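Teaching a robot arm by hand at Curkell

03/01/2024
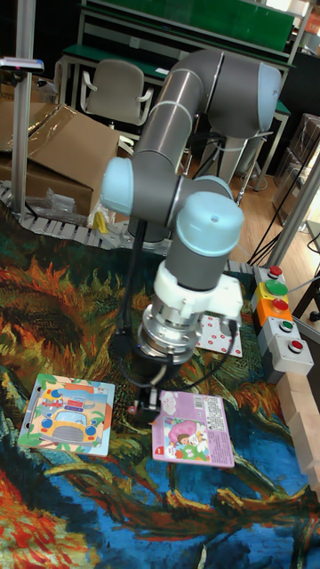

I finally got to spend a morning at Curkell, where Selma Zupan and her crew are teaching an arm to pick up flat stuff, and wow, flat stuff is hard! A block you can grab any old way. A puzzle board or a card-backed package just lies there with no edge to get your fingers under.

So they drive it by remote. Selma sits with a controller and walks the gripper down to the thing she wants, over and over, and each run gets saved for the arm to learn from (they want 80 good ones per item before training, and they've been at it since December). She let me try. I got 3 saved out of 12, and she was very nice about the other ones.

Finbarr Tully told me they swap the table covering a lot, and he likes the busy flowery ones best. "If it can find a pink package on that, it can find it on a plain desk," he said. Next they're moving on to soft bags, and I've already asked to come back for another turn.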